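How does a football transfer work?

When a footballer leaves one club and joins another, it is called a transfer. A transfer is a set of agreements, and each has to be finished before the player can play for the new club.

Who owns what?

A club does not own a player. It holds the player's registration, a record saying which club he or she may play for. The player also has a contract, which states how long the job lasts and what it pays. If the contract has time left, another club must normally pay to end it early. This payment is the transfer fee.

When the contract runs out, the player can usually join a new club with no fee. This is called a free transfer, although the new club still pays wages.

An example

Elli Honkanen plays in midfield for Rundlow. She has 2 years left on her contract. Berko would like to sign her.

First, Berko makes an offer to Rundlow. Rundlow may say yes, say no, or ask for more. Clubs often agree to pay in parts - one amount now and the rest later. There may also be add-ons, which are extra payments made only if something happens, such as the player reaching a set number of matches.

Next, Berko talks to Elli and her agent. An agent is a person who helps a player with contracts. They discuss wages, the length of the contract and bonuses. Elli can refuse, even when the two clubs have agreed a fee.

The medical

Doctors then check the player's heart, joints and muscles, and read the notes on old injuries. If they find a problem, the club can change its offer or stop the deal.

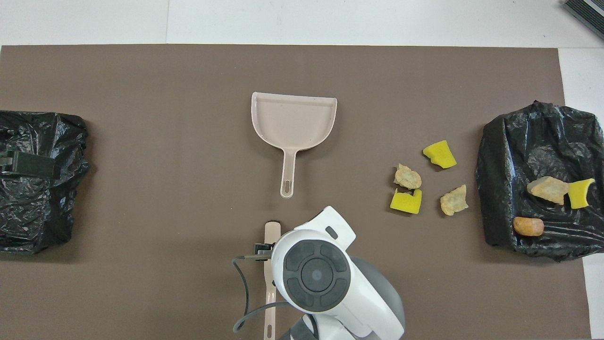

The last step is paperwork. Both clubs and the player sign, and the forms go to the league. They must arrive while the transfer window is open. A window is a fixed period when clubs may register new players. Many leagues have two each season, one in summer and one in winter.

What is a loan?

In a loan, a player joins another club for a limited time and then goes back. The two clubs decide who pays the wages.

Words to know

Registration: the record of which club a player may play for.
Fee: money paid by one club to another.
Add-on: an extra payment that depends on a later event.
Window: the period when new players can be registered.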